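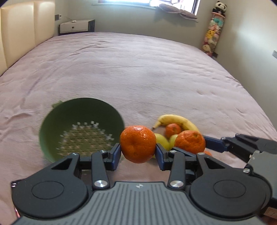
A mandarin between the blue finger pads.

Celeste Godinho drew the Tradon, her electric delivery van concept, at a kitchen table in Illemside, and she still lights up when she talks about it. "I wanted a van you'd be pleased to see in your street," she says. The side wall folds down into a shop counter – a lovely idea! – and the whole body is just 3 metres long. Godinho has made 760 sketches of it and kept every one. The driver sits in the middle, with a view she calls "like the front seat upstairs on a bus". A full-size model goes to Hindbridge in June. "Then I'll finally find out if my knees fit," she laughs.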